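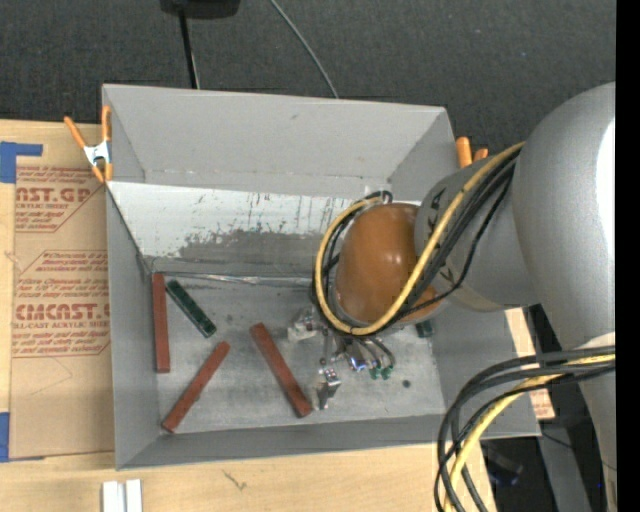 Natalie Catterall wrote under my last post that sticks of two colors should never live in one bin, because you always want the color that is under the other one. She keeps hers in separate jars and she says she will not change.

I understand you, Natalie, and I had jars too. But with jars I only ever opened the one in front. For one whole winter I made everything in green. So now I have one open bin, and I will tell in this thread how I came to it.

First, what is in my collection. Short rectangular sticks, reddish-brown and dark green. I use them for patterns on a flat surface, like small floors: zigzag, herringbone, stairs. No glue. When I am tired of a pattern I push it apart and begin again.

The full set is 40 sticks. I do not put all of them in the bin. I take out a few, play with them until I have an idea, and only then I bring the rest. With all of them together I just stir and do not think.

I tried three other containers before. The first was a Lundex drawer box. It was nice and had a lid, but the walls were straight, and a stick standing flat against a straight wall is hard to pick with the fingers. I lost a fingernail to this box, almost.

The second was a cloth bag from Ernik. Please do not use a bag. Everything comes out in one heap and the dust of the cloth comes with it.

The third was a baking tray. Very good to see everything, very bad when you move it. The sticks slide over the low edge and then you are under the table with a lamp.

What I want from a bin is simple. The walls should go outward, so the hand has room. The floor should be flat and pale. On a dark floor the green sticks disappear for me, especially in the evening.

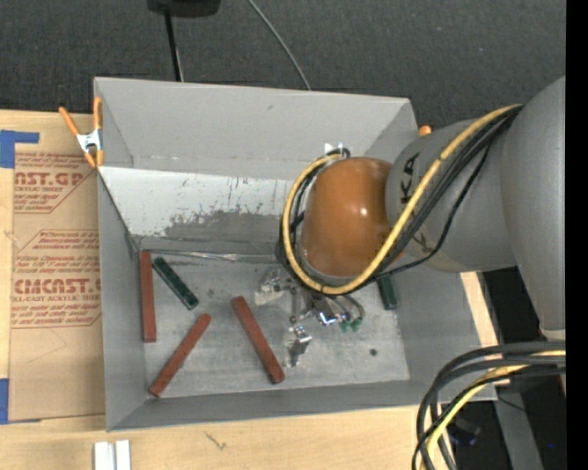
Now about color, because this was the real question of Natalie. I think a mixed bin is only a problem when it is too full. If the sticks lie in one layer, you do not need to search. Look how it is with five of them: three reddish-brown and two dark green, all on the floor of the bin, and the slanting ones already give me an idea for a zigzag. In a jar they would all stand straight and give me no idea.

My limit is 13 in the bin at one time. More than this and they begin to lie on each other. Sylvain Huet told me he goes up to 17, but he also told me he spends a lot of time looking for green.

Cleaning: the sloped walls do collect marks. I wipe them with a damp cloth, and what stays, stays. I stopped worrying about the walls. Only the floor I want to keep light.

A small thing which helps me: I do not arrange the sticks when I put them in. I let them fall and I look first. Sometimes two of them make a V or a T, and I copy this to the table and continue from there.

Natalie, if you want to try, do not throw away the jars. Put a few sticks of both colors in any wide dish and leave it near your chair for one evening. Then write me which color you took first.

Next I will post the herringbone with the green border. It is half done and the corner is still wrong.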